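Category: Kitchen & Countertops > Sealers, Cleaners, Care

Thread: Anyone paying for the "annual reseal" on quartz?

dnowicki_50
Had the Selberg guy out in January to fix a seam by the sink. While he was writing it up he told me my quartz was "due" for its yearly treatment, $235, and that skipping it could affect the warranty. I've had these counters four years and have never put a thing on them except dish soap. I asked him what the treatment does and he said it "feeds the surface." Feeds it what?

Before I call the office and get the same speech from someone else, is there any version of this that isn't nonsense?
– Dorota

rebane.l
It's nonsense. Quartz counters are stone bits in resin. There are no open pores for a sealer to soak into, so it sits on top and gets streaky, then you pay someone to strip the streaks. My sister-in-law went through exactly that with a product called Wakon.
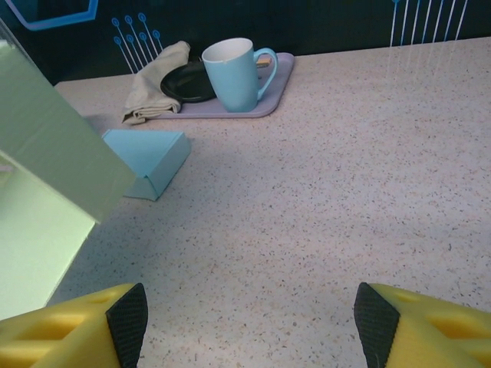 Does engineered quartz need to be sealed? It doesn't, and a sealer put on it mostly stays on the surface as a film until it wears or gets scrubbed away. Granite is a different story, and I think a lot of these outfits just run the granite script on everybody.

As for the warranty, ask for the page. Mine is 21 pages long and the word "seal" shows up once, in the part telling you not to.

helju_laur
I'll push back a little. I had something similar done at our last place and the counters did look better afterward. Dull patch near the stove went away. Maybe the word "reseal" is wrong, but I wouldn't say I got nothing.

rebane.l
helju_laur wrote: "the counters did look better afterward"

They cleaned them. Any counter looks better after a man with a buffer and a good degreaser has been at it for an hour. You could have had the dull patch off with a plastic scraper and some patience. That was grease and soap film.

helju_laur
Could be. I also had a toddler and zero patience, so I'm not sorry. But I take the point that $235 every year is a lot for soap.

TonuP
Fabricator here, 300 or so kitchens behind me, so discount my opinion however you like. Two things.

First, Laine is right about sealing quartz. Second, you people are much too casual about "quartz." Half the time a customer tells me they have quartz, they have quartzite, or terrazzo with a cement binder, or a solid surface with flecks in it. From across the room they look alike. Cement terrazzo absolutely wants a sealer. So before everyone tells Dorota to save her money, does she have the paperwork?

Put a few drops of water in a spot away from the sink, wait ten minutes and wipe. If it leaves a dark mark, the stuff is drinking and you need to know what it is. No mark doesn't prove much, by the way. A sealed stone will pass too.

dnowicki_50
I have the invoice. It says "Prarum quartz surface" and a color code. So unless the invoice is lying I think I'm safe.

Did the water thing anyway. No mark.

TonuP
Then keep your money.

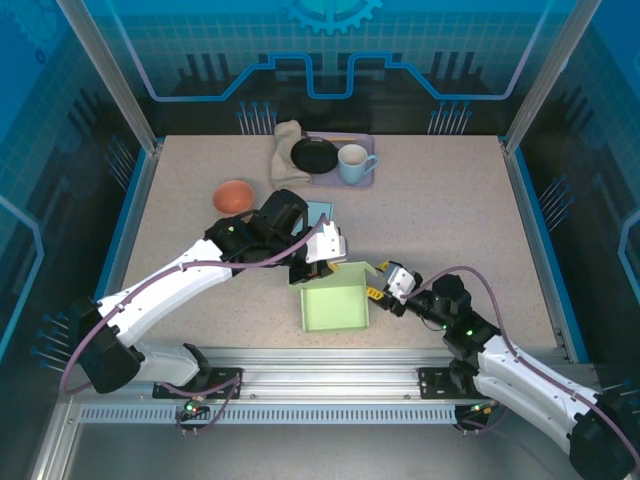 Heat is what I'd worry about, and it's the thing the sealer salesmen skip because they have nothing to sell you for it. The resin can scorch or turn yellow, and no treatment fixes that. I've replaced counters over one pot. Anyone who keeps a black frying pan sitting on a purple tray with a towel bunched up beside it should remember that the tray is there to carry things, and I wouldn't trust it as a trivet. Get a real one, cork or metal with feet.

wieser_nope
Is the heat thing overblown too though? The Visser showroom had a video of a guy putting a hot pan straight on the slab. Nothing happened.

TonuP
For how long, and how hot? A showroom slab doesn't have a seam or a sink cutout in it. Those are the places that crack. I'd like to see them do it over the dishwasher.

roswitha_r
Reading this with interest because I paid for the treatment two years running :( Different company, same sales talk. They left me a "maintenance spray" as well. I looked at the label and it's alcohol, water and fragrance.

Is there any harm in having had it done? There's a haze by the window when the sun is low.

rebane.l
The haze is probably the product. Try isopropyl on a cloth in one corner, rinse, dry, and look at it the next evening. Check your care sheet first in case it says otherwise.

helju_laur
And don't do what I did and go at it with the green side of the sponge. THAT dull patch is permanent.

dnowicki_50
Called the office. The woman there couldn't find the warranty language either and said the annual visit is "recommended." So it went from required to recommended in one phone call. I said no thank you. She offered it to me for $50 off and I said no thank you again.

TonuP
Get the "recommended" part in an email. If that seam opens up again you'll want it.

Get new threads in your inbox once a week. Enter your email to subscribe. You can opt out at any time.

Contact us | Terms | © Kitchen & Countertops Forum. All rights reserved. | Back to top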